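Clothes-folding tips for people who teach robots at home

I've been collecting folding examples since February, and I have learned most of what follows by throwing out an entire evening's work and starting over. My count so far is 463 finished folds, all by steering the two arms myself, and these are the habits that stuck.

Pick one piece of clothing and stay with it for a whole session. I used to mix towels, socks and tops in the same hour and my hands never settled into anything. Now it's one jersey, 20 tries, then a cup of tea (the tea is not optional!).

Work on something soft and a bit grippy. A slick tabletop lets thin fabric skate away the second you pinch it. A woven sofa seat holds the cloth still, and it also has enough give that you can press the fingertips down next to a hem without that awful scraping noise. Plain gray is lovely for this — red cloth stands right out against it.

Go for clothes with trim and big printing. Striped bands, collars and large numbers make it so much easier to tell which way up a sleeveless top has landed, for you and for whoever labels the recordings later.
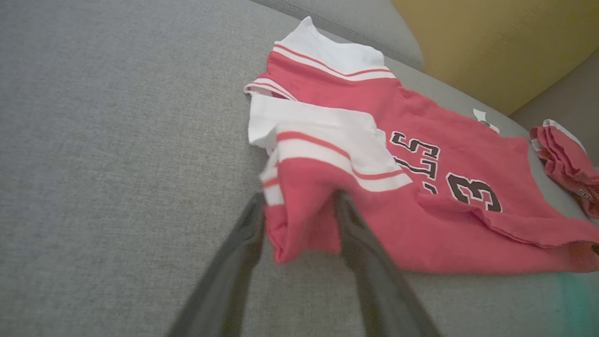
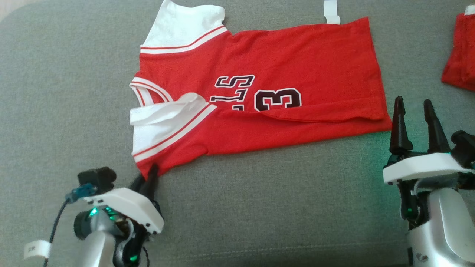
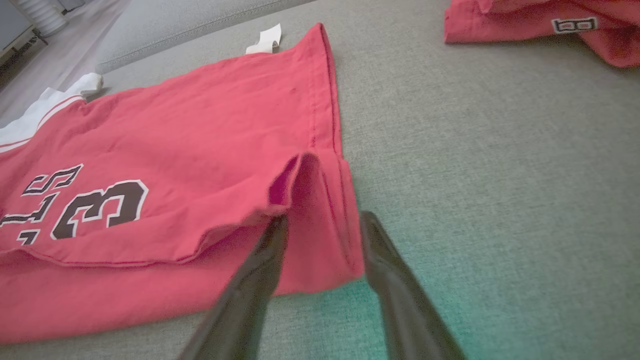
Red jersey, gray sofa.

Pinch less than you think you need. When I grab a great wad of cloth, both layers come along and the fold goes crooked. A small peak of fabric between the fingertips is plenty. Come in low, close slowly, and wait a beat before you lift. That little wait made my recordings far easier to cut up afterward.

Don't start every try from a perfectly flat layout. Real laundry is never flat! I drop the jersey from knee height and take whatever I get, then every fifth try I turn it sideways or tuck a corner under. If a try goes badly, keep going and fix it with the arms. A messy save is worth having, so I mark it "recovered" in my notes and keep it with the good ones.

Check your wrist cameras before you begin. Wipe the lenses with a glasses cloth, then open and close each gripper once with the picture up on your screen, so you know both fingertips show. I skipped this one time and lost all 20 tries to a thumbprint.

My notes live in a plain spreadsheet called Katona, with one line per try: garment, starting shape, which arm went first, how it ended. Three words in the last column will do. I tried a fancier form with drop-down menus and gave up on it within a week.

Keep your finished clips in dated folders and copy them somewhere else the same night. Mine go onto a second drive while I put the sofa cushions straight. Next up is fitted sheets, and I'm already dreading the corners.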